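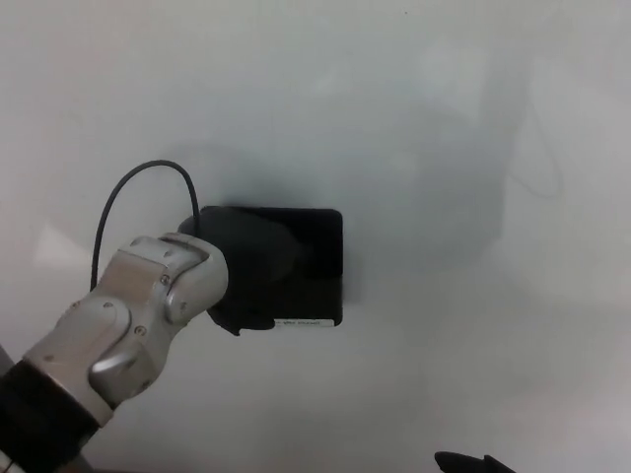

Assefa, in Karnport, wrote in to ask whether a robot helper is worth 1000 dollars, and whether it would tidy a bedroom while its owner was at school. The same letter said the advertisement made it look easy.

25 Jun 2021
By the Young Readers' Science Desk

Advertisements are good at making things look easy. That is their job. So let's look at this one slowly.

The product is called Lollo. It is a kit made by a company called Fenex, and it is meant for families, schools and clubs. You get one robot arm, one hand to go on the end of it, a bag of screws, a power supply and a program that runs on a computer. You build it yourself with a grown-up. Fenex says the arm can "help around the home." It also says the arm can "learn anything." Those are two very big claims, and only one of them comes with any instructions.

What is a robot arm?

Your own arm bends at the shoulder, the elbow and the wrist. A robot arm bends at joints too. Inside each joint is a motor, and the motor turns when the computer tells it to. Between the joints are stiff parts, a bit like your bones, except that on many robots the bones are on the outside where everyone can see them.

At the end is the hand. Engineers call it a gripper. Some grippers are hard, like a pair of pliers. Others are covered in something soft and dark that looks like rubber. A soft covering can help a robot hold on, in the same way that rubber soles help you stop on a gym floor. Look at the robot at work at the top of this page. It has a silver arm and a black gripper, and the gripper is up against a flat black object that is shaped almost like a square. A thin black cable loops over the wrist to the hand.

Cables matter more than you would think. A robot's hand needs power, and it needs messages from the computer. If the cable is too short, the wrist can't turn very far. If it is too long, it can catch on things. The Lollo booklet spends 2 pages on choosing paint colors for the arm and gives cables a single sentence. We would have liked it the other way round.

Why is holding things so hard?

Try this. Put a book flat on a table and pick it up with one hand. You probably slid it to the edge, or tipped it up with a fingernail. You didn't plan that. Your fingers felt the book, your eyes checked where it was, and your brain sorted out the rest before you noticed.

A robot has to be given every bit of that. It has to know where the book is. It has to know which part to hold and how hard to squeeze. Squeeze too little and the book drops. Squeeze too much and a paper cup turns into a flat paper cup.

Color can be a nuisance as well. Many robots use a camera to find things. Picture a black hand reaching for a black box. From some angles it is hard even for a person to say where the hand stops and the box begins. Shadows can cause trouble too, as a soft gray shadow on a pale surface may look to a simple program like part of the thing it is trying to find.

Fenex suggests using "bright, friendly objects" for your first lessons. That is sensible advice. It is also a clue. Your bedroom is probably not full of bright, friendly objects set out on a plain background. It has socks in it.

Does it really learn?

Here is the part of the advertisement we like least. The word "learn" makes it sound as if Lollo watches you and gets the idea, the way a little brother or sister would (sometimes too well).

What happens is this. You hold the arm and move it by hand from one place to another. The computer writes down how each joint moved. Then you do it again, and again. The booklet asks for 30 tries for each job. After that the program works out a way of moving that is a bit like all your tries mixed together.

That is a real kind of learning, and people who build robots do use it. But look at what it can't do. If you teach Lollo to lift a red block from the left side of the table, it has learned about a red block on the left side of the table. Move the block to the shelf and you may have to start over – the booklet admits this, in small letters near the back.

So "learn anything" ought to say "learn one thing, with a lot of help from you." We understand why that isn't printed on the box.

How well does it work?

Fenex says that in its own tests, Lollo picked up a block 100 times in a row. We have no reason to say that isn't true. We do have some questions, and they are good ones to ask about any test:

Was it the same block every time?
Was it always put in the same spot?
Did anyone else do the test, or only the people selling the kit?

The company's web page does not answer any of them. A test done by the seller can still be a fair test, but you should want to see how it was done. If a friend told you they had never lost a race, you would want to know who they were racing.

What about the bedroom?

Lollo can't tidy it, Assefa. The arm is bolted to a table and has no wheels. It could be taught to move something from one end of its own table to the other, and that would be fun to watch. You would still have to bring it the socks.

Is it a bad kit, then? We don't think so. Building the arm would show you how joints and motors work, and teaching it a job would show you how many small decisions are hiding inside a simple one. Those are good reasons to want it. The price is high for a first kit, though, and a school or a club might get more use from one than a single family would.

A cheaper version is promised for September. Fenex has not said what will be left out to make it cheaper. Ask before you save up.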